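Ticket 1457
Site: Drosisano returns hall, bench 5
Opened by: Zineb El Fassi
Assigned to: Kamil Murín (Naretix support)
Priority: normal
Status: open, waiting on site

Zineb El Fassi wrote:
Shoe pairing on bench 5 keeps going to manual. The cell picks the first shoe, then stops on the second with "grasp not confirmed" and calls for a person. Over the morning shift on 2021-06-18 it called 22 times. Before the April update it was a couple of times a shift. Boxes and soft toys go through fine. It is mostly trainers, and white ones more than dark ones.

Kamil Murín wrote:
Thanks. Two things to check first. Has the bench layout changed, and is the wait time still 30 seconds? The update put some sites back to the default.

Zineb El Fassi wrote:
Wait time is 30. Layout is the same as far as I know, but Mirko set up the bench this week so I will ask him.

Mirko Cocco wrote:
Same layout. Mixed goods along the back, shoes at the front in pairs. I did start putting the pairs closer together because the new work card shows them that way. The old card had a hand's width between them.

Kamil Murín wrote:
That could do it. If the shoes are close, the second finger comes down near the other shoe and the grasp check fails. Please go back to the old spacing for one shift and tell me the number of calls. Don't change anything else.

Štefánia Šimek wrote:
Adding to this as shift lead. Each call means somebody leaves the Lallex packing line, walks over, clears the stop, pairs the shoes by hand and walks back. It takes roughly 5 minutes with the walk. When the cell went in we moved two people off returns, and the plan said one person could look after both areas. That works at two calls a shift. At this rate whoever is on packing falls behind and it shows up on their rate, not on the cell's. Can the calls be logged against bench 5 so people are not marked down?

Kamil Murín wrote:
The stops are logged on our side with times. I can send a list at the end of each shift. Changing how the rate is worked out is for Drosisano to decide.

Štefánia Šimek wrote:
Send the list to me and Kieran Kettle please.

Kieran Kettle wrote:
Received the first list. I will take the time out of the packing figures by hand until this is closed. Also, Mirko and Zineb are the only two trained to clear a stop. I want two more trained before Mirko goes on leave.

Zineb El Fassi wrote:
Old spacing tried for one shift. 9 calls. Better but still not where it was. The ones left are nearly all white trainers.

Kamil Murín wrote:
Good, keep that spacing. I will withdraw the new card and reissue the old one. For the white trainers I want to look at the grip force setting, which was also touched by the update. Please don't adjust it locally. Mirko, can you attach a view of the bench with a white pair at the front?

Mirko Cocco wrote:
Attached.

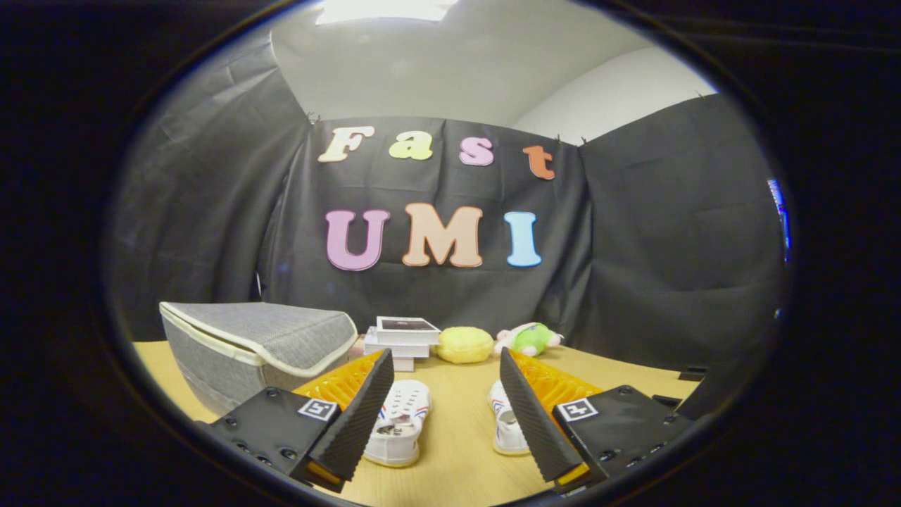 Attachment 1: white trainers at the front between the gripper fingers, mixed goods behind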